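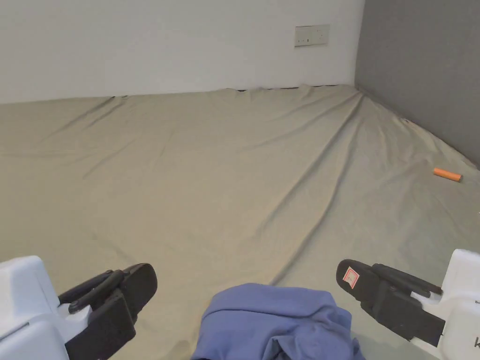 Dustadlow, July

Mergate Residents' Forum > Decoration and Repairs > Floor protection in the end rooms

R_Landry
Members are asked to comment on the floor covering in the end rooms. The room has one white wall and one dark grey wall, and the fabric sheet runs to the base of both. I propose that the same arrangement be adopted for the remaining 6 rooms before painting resumes.

Raymonde Landry

skettunen
I support covering the full floor. I do not support leaving the sheet as it lies. There is a long fold running out from the corner, and a ladder foot placed on a ridge of that kind will shift. The sheet should be drawn flat and taped at the walls.

Saimi Kettunen

gurnero_flat50
Tape was used in our hallway last year and it lifted the finish from the baseboard. The repair was billed at 80 dollars. I would ask that no tape be applied to painted wood.

R_Landry
The objection is noted. Low-tack tape may be used on the floor only, under the edge of the fabric.

honkanen2
Fabric alone does not stop a paint spill. Plastic should go down first, with the cloth over it. I also request that the cover plate on the white wall be removed or masked before any rolling begins.

skettunen
I disagree regarding plastic. Cloth over plastic slides, and the folds will become worse. A heavier cloth is the correct purchase.

honkanen2
A heavier cloth will still soak through if a full tray is dropped on it.

R_Landry
The balance of the supplies budget is 2,732 dollars, and either option can be met from it. Please post supplier prices for both in this thread by noon. Masking of wall plates is approved for all rooms.

gurnero_flat50
Prices to follow. My objection to tape on the baseboards stands.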